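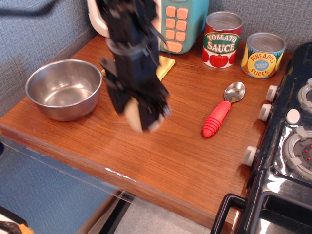 Someone under my last post says dried beans are a scam, they never get soft, and I should quit pretending a can isn't the same thing. OK. I have thoughts. Thread.

First, I get it. I ate crunchy chili for a whole winter and told myself it was rustic. I've been where you are.

But a pot of beans is the best thing I make all week and I'm going to keep yelling about it until one of you tries it (my sister already has, she's a convert, she texts me bean photos now).

Old beans are the number one problem. The bag at the back of your cupboard that moved apartments with you? Compost. Or pie weights. They'll simmer all day and still fight back.

I buy mine at Carvalho, the little grocery on the Gurham road with the bins along the back wall. People there go through beans fast so they're never sitting long. If your store has a dusty bottom shelf, try a different store before you blame yourself.

Soaking! Everybody wants to argue about soaking. I soak. I put them in a big bowl before bed with way more water than looks sensible, a spoonful of salt, and I forget about them.

Yes, salt in the soak. My grandmother would've smacked my hand. She was wrong about this one (and right about almost everything else, including my first haircut). The skins come out softer and they taste like something all the way through.

I once left a batch for 14 hours since I slept in and then went to the farmers market and then got talked into pancakes. Totally fine. They were a little foamy on top, I rinsed them, moving on.

If your kitchen runs hot in the summer, do the soak in the fridge. I learned that in August, in the Bundine apartment, with the window that didn't open. We won't discuss the smell.

Pot stuff: any heavy pot with a lid. I have a beat-up Prellent I got at a yard sale for two dollars and I love it more than some relatives. One handle wiggles.

Into the pot: drained beans, fresh water to cover by a couple inches, half an onion, a smashed garlic clove or three, a bay leaf, a big glug of olive oil. More oil than that. Keep going.

Boil it hard for ten minutes, then turn it way down. With red kidney beans please don't skip the hard boil, undercooked ones can make you really sick, and that goes for slow cooker people too. Boil them first, THEN the slow cooker.

After that you want lazy bubbles. A blip here and there. If it's rolling around in there the skins bust and you get soup (good soup, but still).

Or do the oven! 300 degrees, lid on, walk away. Same hard boil on the stove first. I do this on cold days when I want the kitchen warm anyway and it's the closest thing I have to a hobby.

How long? I don't know! Start tasting at an hour. Taste more than one, there's always an overachiever in there. I've had white beans done before I finished the laundry and chickpeas that went on until 9 at night while we ate toast.

No tomatoes, lemon or vinegar until they're soft. This is what got me with the crunchy chili. I dumped everything in at the start like a person with places to be, and the acid kept them hard forever.

Also if you have really hard water, a pinch of baking soda helps. A PINCH. Too much and they taste like soap and go to mush, ask me how I know.

Let them sit in their own broth off the heat for a while – half an hour if you can stand it. And don't pour that broth down the sink!! Freeze it, cook rice in it, drink it out of a mug standing up.

Somebody just asked about the can thing again. I have cans! I have plenty of cans. For a quick taco night I open a can and feel great about it. For a bowl of beans with nothing but oil and bread, I want the pot.

What I do with a batch: night one, bowl and bread. Night two, smashed on toast with a fried egg. Then whatever's left goes in with greens and sausage, or in the freezer in old yogurt tubs I forget to label.

(Label the tubs. I thawed what I thought was beans in May and it was applesauce.)

Tonight's are cranberry beans. They lose all their pretty speckles when you cook them and I'm mad about it every single time.

Going to go check the pot. Tell me your bean of choice, and if it's lima, I'm ready to listen.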